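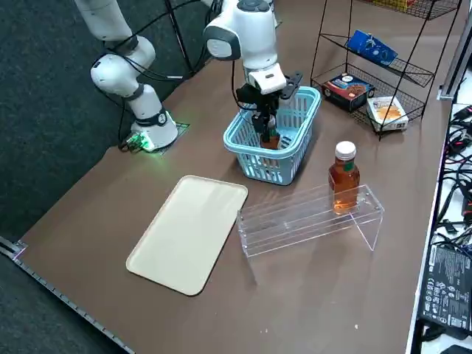
Home Issues Authors Submit About

Search this journal Go Advanced search

4. Small goods in a half-empty basket

4.1 Why the bottle falls over

The literature on packing concerns itself mostly with full containers. A full container is a pleasant thing to study, as everything in it has stopped moving. The shopping basket at the end of a short errand is another matter. It holds two or three items and a great deal of air, and the items are free to do as they like until somebody reaches the register.

We coded 1,046 baskets of this kind, carried by 72 shoppers, and recorded for each item whether it was standing, leaning or lying down when the basket was handed over. Leaning gave us the most trouble. Two coders can look at the same carton of crackers and disagree about it with real feeling. We settled on a rule borrowed from Mishra's earlier work on pantry shelves: an item leans if it would move when its neighbor was taken away. Where there was no neighbor, the wall of the basket counted as one.

Boxes mostly behaved. A small carton put down against a wall stays there, and shoppers seem to know this without having been told. Bottles were worse. A bottle with a narrow base and a high shoulder will stand in a basket for as long as the basket is on a table, and the shopper's confidence in it lasts for the same period. Figure 2 has the usual pairing, with a blue and yellow box upright at the wall and a red and white bottle lying tilted to its right. We came to think of this as the natural state of the two-item basket and gave it its own code, 9, having used up the others on things that hardly ever happened.
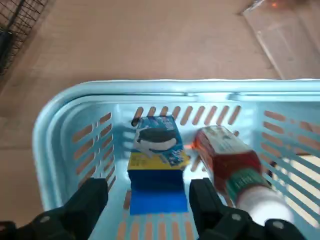 Slotted walls deserve a word. They make a basket lighter and easier to rinse, and they also offer the corner of every thin packet a place to get stuck. Coders noted a snagged corner in 34 baskets. In most of these the shopper tugged, then tugged again, then lifted the basket to look at it from outside - a sequence so regular that we briefly considered naming it. The reviewers of an earlier draft were against this.

4.2 What the shelf suggests

Shoppers copy the display. If a box faces front and stands on its short edge, it tends to go into the basket on its short edge too, even where laying it flat would be plainly more sensible. The effect was strongest with open wire racks, where each product has a tier to itself and is seen from some way off. Figure 3 gives the arrangement: a black wire rack set at an angle, three boxed snacks, one to a tier, and to its right a light blue basket with a bottle of tea lying diagonally inside. The tea had no display to imitate, and the diagonal is what bottles choose when left to themselves.

We tried two house styles of rack label, Catine and Tatetti, in case the lettering mattered. It did not, and the week spent printing labels is reported here for completeness.
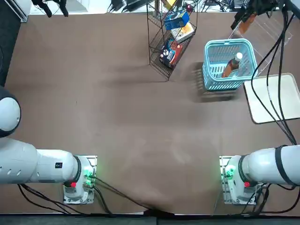 Order of picking had a smaller effect than we had hoped when we wrote the funding application. Shoppers who took the drink first laid it down more often, and those who took it last tried to stand it in whatever corner remained. Neither group went back to rearrange anything. Asked about this at the register, one shopper said that it was only a basket, a position we have found hard to answer in a paper of this length.

Returned goods are treated separately in Section 5, along with the Fotetti coding sheet and the full set of disagreements about crackers.

Contact: Geeta Mishra, corresponding author | Copyright the authors | Back to top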